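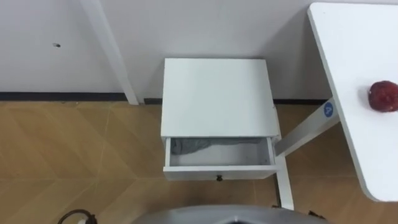

Nightstand with the drawer partly open, gray cloth inside.

4. Setting up promoted posts in Hladun

Do this after your Lerow account is verified. If it still says Pending, stop and come back later.

1. Log in to Hladun on a desktop browser. The phone app shows promoted posts but won't let you edit them.
2. Go to Settings, then Promotion, then New.
3. Pick a post. It has to be public and at least 7 days old. Drafts don't show up in the list.
4. Choose an audience. Leave it on Followers Plus for your first run - you can widen it later.
5. Set a daily cap. Minimum is 9 credits. Type the number, dont use the slider, it skips.

Caution: the cap resets at midnight account time, not your local time. Check the time zone under Profile before you hit Start.
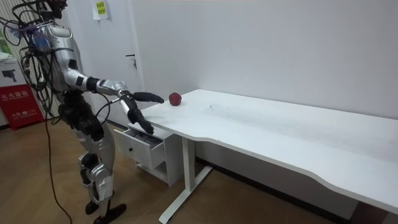

6. Add a label. Short, 22 characters max including spaces. Anything longer gets chopped with no warning.
7. Press Preview. Look at both the feed view and the search view.
8. Press Start. Status goes to In Review, then Live.

Note: you can run up to 20 promoted posts at once on a Distow plan. Free accounts get one.

Note: edits to a live post send it back to review. Spelling fixes too. Pause first, edit, then resume.

If the status is stuck on In Review, clear the Ikis plugin cache and reload. Still stuck - remove the label and resubmit. Do not make a second copy of the promotion, you will be charged for boht.

Next: 4.1 Reading the click report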